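Budgeting for a hand-held gripper station

Nadja Pichler, Rikow workshop. Last revised 23 May 2019

These notes cover the purchase of one two-handed recording station. They assume the room, the mains supply and the computer are already there. If not, see Andri Aigner's room checklist first.

Step 1. Fix the task before the parts list

Write down the objects to be handled and where they start and finish. Bagged goods going into a bin need more jaw opening than small rigid parts, and a soft bag is harder on the fingertip pads. Order objects in bulk from one batch. Printed packaging changes without notice, and a repeat order in November may not match the first. 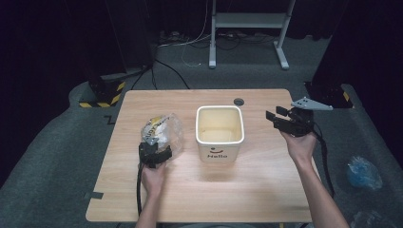
Keep the object budget on its own line. At Rimholm it was merged with spares and had run out by session 13, with no record of which had used it up.

Step 2. Table and floor area

An ordinary office table will do. Choose a plain top with a matt finish; gloss gives reflections in the wrist cameras. A ready-cut cable hole is useful but not worth paying extra for. Measure the floor with the operator standing in position, then add space behind the table for a stand and power strips.

Step 3. Cables

Allow for one cable per gripper, long enough to reach the floor with the arm fully extended. Most first budgets leave out the following:
strain relief at both ends
a spare cable for each hand
floor covers for any run that crosses a walkway
hazard tape for fixed bases

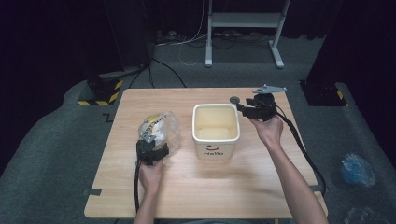

Two-handed station in use: bag in the left gripper, right gripper open, one cable to each.

Step 4. Grippers and spares

Lehner quoted us 2981 for the pair, without cables. Dresex was lower, but charged separately for mounting plates. Ask every supplier for the same four prices: gripper, plate, cable, pad set. A quote that gives only a total cannot be compared.

Pads and pivots are the wearing parts. Before ordering, check that pads can be bought singly and that bushings can be replaced without a new link. Our allowance for the first year is 893, roughly half of it for pads - the rest covers bushings, screws and one complete finger. 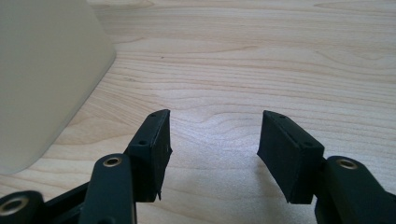 Fingertip pads and linkage. Two holes in the top of each pad; brass-coloured bushings at the pivots.

Step 5. Operator time

This is normally the largest figure and the one most often guessed. Time 34 full cycles with a trained operator, including putting the objects back, and use the average. Do not use the supplier's demonstration time. Add breaks and changeover as separate lines.

Step 6. Approval

Send the sheet to Burgi Ruchti with all quotes attached. Quotes must still be valid on the day the order is placed. Changes after approval go on a new sheet - do not overwrite the old one.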